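4.2 Prayer partnerships and staying in the group

Of the 493 people who answered the May survey, those with a regular prayer partner were more likely to still be attending their small group a year after joining. The pattern held in both congregations, Listham and Hurberg, and did not change much with age. Partners mostly kept in touch by text message. Few met in person more than once a month. 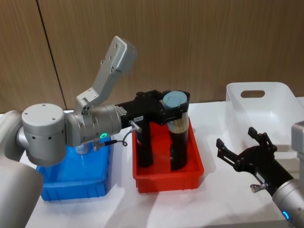 Length of contact mattered less than we expected. Kelmendi's earlier work at Hurberg suggested that longer calls went along with closer ties, but our respondents gave similar answers whether they exchanged one line or spoke for an hour. What they mentioned most often was being asked a direct question and being asked again later. One woman at Listham wrote that her partner "never let a request drop, even when I had forgotten it myself."

We interviewed 14 pairs. Each person was seen alone first and then with the partner.
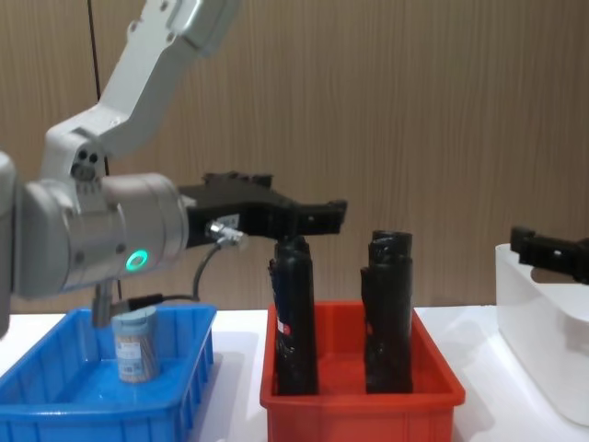
Three pairs had stopped praying together by the time of the interview. Two of these had been matched by a group leader, and the third ended when one partner moved away. Pairs who had chosen each other described fewer awkward weeks at the start, though they also reported more arguments. Nørgaard read all the transcripts and coded them for mentions of trust, privacy and disappointment. Kelmendi coded a second set of 31 passages as a check, and the differences were settled by discussion. Privacy came up more often at Hurberg, the smaller of the two congregations.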